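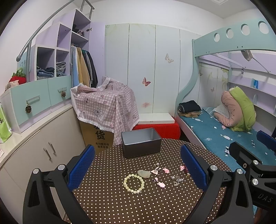 [handheld-grippers] Hardware / Fingers and pads

Re: Pad comparison, small rigid parts
From: Miroslava Horobets
To: handheld-grippers list
Date: 02/02/2018

Rami Smadi wrote:
> We are about to order pads for the second batch of hand units and I would
> like to settle on one type. Altik sells the ribbed pad and the flat
> silicone pad at the same price. On our bench the flat one does better on
> boxes and bottles. Has anybody run both on things under 20 mm? Also, did
> you keep the stock finger bolts, and does the camera still see the pad
> tips with the ribbed version on? Ours looked marginal.

Rami,

We have run both, on the same hand unit, with the same operator (Ostap Stasiv) and the same task: pick up one jewelry item from a tablecloth, put it in an open metal tin, release. The photo at the top is from the hand unit's own camera with the ribbed blue pads fitted. The items are on the near side of the table between the pads and the tin is toward the far edge.

Counts first. Flat pads: 60 attempts, 41 placed in the tin. We have not finished the ribbed series, so I will not quote a rate for it yet. What follows is from the logs and from Ostap's notes.

Bead bracelet. Easy with either pad. The beads settle between the ribs if you close across the strand. Closing along the strand is worse with ribs than without, as the loop rolls out of the front of the grip. Approach direction matters more than pad type.

Flat stone pendant. This is the item that separates the two. It lies flush on the cloth and the flat pad slides over the edge unless you press down hard enough to bunch up the fabric. The ribbed pad catches the edge on the lowest rib if the finger is tilted a few degrees. Without the tilt it is no better.

Small charms (flower, bow, bunny). The ribbed pad is better on the bow and the bunny. On the flower, the bead in the center tends to seat in a groove and the charm stays on the pad at release. Opening wider does not help. Tapping the finger on the rim of the tin does, but we log that as an assisted release and you should decide beforehand whether you count it.

Chain. Neither pad gives a clean single pick from a tangle. Both lift whatever comes up. With the ribbed pad, a link can wedge between two ribs, and twice we had to stop and pull it out by hand. If chains are a large share of your parts, buy the flat pads.

Finger bolts. We kept the stock ones. They work loose on the Altik fingers with either pad, and play at the joint shows up as the tips no longer meeting. Check before each session. Benedita Matos tried thread locker on one unit and it has held, but then you cannot adjust the finger without heat.

Camera. In our mount both ribbed faces and the gap between them are in view when the fingers are open, with the table visible through the gap. It becomes marginal when closed on something thin: the pads are thick enough to hide most of a charm at the moment of contact. If you rely on the image to label grasp success, label it from the lift and not from the close. The Madetti bracket sits the camera higher and might fix this. We have one on order and have not tested it.

Two cautions on the setup. We used a dark cloth printed with small white dots, and the Nutex tracker picked up the dots as features, which is good for pose but misleading if the cloth shifts during a pick. It does shift when you press for the pendant. Tape the cloth down or discard those segments. Second, the inside of the tin is brushed metal and auto exposure dips when the fingers move over it. We locked exposure after the first few runs. The earlier ones are tagged in the log.

The full set is 3,776 clips, of which 2,129 have been reviewed by Dilruba Gamage. Most of the rest are from the older Kravchuk fingers and I would leave them out of any pad comparison, since the closing force is different.

For your order: ribbed if your small parts are mostly flat or hard edged, flat silicone if you handle boxes, bottles and chain. The pads swap with one screw on our version, so a mixed order is not a problem. Please check the screw length on yours. The ribbed pad has a thicker back and the short screw only catches two threads.

I will post the ribbed counts to this thread when the series is done. If you run the flat pendant case on your bench, please note the finger tilt. We did not record it in the early runs and I would like a second set of numbers.

Miroslava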